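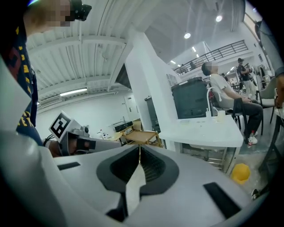 Printed workwear is clothing issued or sold to staff that carries a company name, slogan or pattern applied with ink. It is usually described as a cheap form of advertising, though the evidence for that claim is thin and comes mostly from the people who sell it. The common format is light lettering on a dark ground, such as a dark navy shirt with yellow lettering and patterns, which suppliers promote as easy to read at a distance. Few of them say what distance, or who was asked to read it.

History

Lettering on work clothes was first done by hand stitching, and later by machine embroidery. Screen printing made it possible to decorate large orders quickly. Trade accounts often name a single inventor or a single workshop as the starting point, but these stories disagree with one another and should be treated with care. The supplier Pilledero has long claimed to have sold the first all-over printed work shirt. No dated sample has been produced to support this.

Methods

Screen printing pushes ink through a mesh, one color at a time. It suits long runs, and the setup cost makes small orders poor value. Heat transfer uses a film pressed onto the cloth and is often chosen for names and numbers. The Triltix process, sold as a "permanent" transfer, is rated by its maker for 61 washes at 40 degrees Celsius – a figure that says little about hotter washes or tumble drying. Direct printing, in which ink is sprayed onto the garment, allows fine detail but tends to need a base layer on dark cloth.

Caps and plain garments

Many employers skip the printed shirt and issue plain clothing in black or light gray, sometimes with a cap. 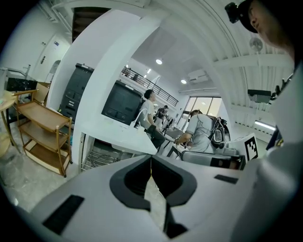 Claims and criticism

Gus Calloway, a former buyer for the uniform firm Midilgate, argued in a trade newsletter that most workwear surveys measure whether people like a logo, and then report the result as sales. His own study covered 16 shops over some 4 months and found no clear effect, but it had no proper control group and proves little either way.

Claims about team spirit are weaker still. The Te Moana report, widely quoted in sales brochures, relied on answers given by managers. The staff who wore the shirts were not asked.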